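Waltelwood Manipulation Study
Hand-held gripper collection: pre-session inspection checklist
Issued April 2024. Inspector: Fidel Lucero

1. Finger pivots: screws tight, no side play. Pass.
Comment: Left unit re-tightened after the previous inspection.

2. Finger pads: seated flat, edges not lifting. Pass.
Comment: Replace in pairs only. Spares are held at the Menon store.

3. Jaw closure: full travel in both units, no sticking. Pass.

4. Test items: soft packets sealed, with no leaks or sharp corners. Pass with comment.
Comment: Packets which have been gripped in more than 9 trials are to be withdrawn, as creasing alters the grasp.

5. Walkways: operator's path clear of loose articles. Refer to site lead before each session. 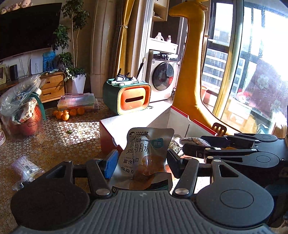 Why are printed pouches kept in the test set when plain ones would be easier to track?
The method is intended for household goods, and results from plain pouches did not carry over well to printed ones in the Wurkura trials.

6. Recording: both units started together and clocks matched. Pass.
Comment: Of 181 trials checked, 110 were accepted at first review. The remainder await a second reader.

7. Storage: free space sufficient for 3000 further trials. Not yet checked.

Items 5 and 7 remain open. The Fatell method note will be revised in June, and item 4 should be read against the new text from that date.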